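Speaker notes: what a student robotics club learned by doing chores badly
Slot after lunch, Saturday session, Pradport. Keep it moving. They will be sleepy and so will I.

Opening. Wait for the door to stop banging. Say hello, say Dodthorpe Robotics Club, do not explain where Dodthorpe is. The last time I explained, it took four minutes and a man in the second row disagreed.

Slide 1, title only. The club used to build one machine a year, drive it into a wall at the Fabbri Cup, and come home with a certificate for attendance. I have a drawer of those certificates. Pause here for the laugh. If no laugh, move on quickly.

Slide 2, why we changed. Our last competition robot could pick up a foam cube 4 times out of 113. The students had written every motion by hand. The code ran to 4,000 lines and most of it was apologies in the comments. A second-year asked why we didn't just show the robot how people do it. I said it was complicated. She asked how complicated. I went and got coffee.

Slide 3, the project. We called it Grestaveo, a name picked by vote after the sensible names split the sensible people. The plan in one breath: hold a gripper in your hands, do a household job with it, record everything, train on the recordings. A teenager can learn to do this in an afternoon. Doing it the same way twice takes longer.

Slide 4, the numbers. We kept 452 recordings. Do not say how many we threw out. If asked, say "more," and smile. Main reasons for the bin: somebody talking with their hands while holding the gripper, somebody forgetting to press record, somebody pressing record and then going for a sandwich.

Slide 5, both pictures up together. Let people look before talking.
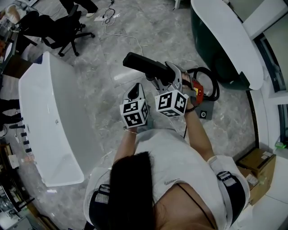
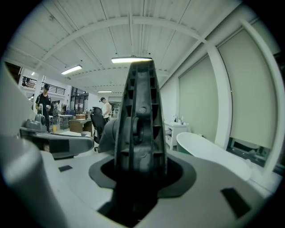

Calibration ate more of our time than any task did, and I want to spend two minutes on it because the brochure version of this work skips it. The software has to know where the fingers are, and it learns that from markers. The two cubes on the gripper in the first picture have those black-and-white patterns on them, and our students came to regard them the way sailors regard the weather. Smudge a marker and the hand position wanders off. Cover one with your thumb and you have recorded a ghost. We put a rule on the whiteboard, THUMBS, with no further text, and new members had to ask. Mention the cleaning cloth. Mention that it went missing.

Slide 6, what the students got out of it. They now argue about data instead of screws. They label files properly, after one terrible week in August when every folder was called final. Two of them can hold a gripper level for so long that it's unsettling.

Slide 7, results. Show the cube chart. Be plain about it: better than before, still loses to a toddler. Skip the second chart if time is short, the axis is wrong anyway.

Questions. The cost question always comes first. Answer it with the handout, page two. Then unplug the laptop before the screensaver starts.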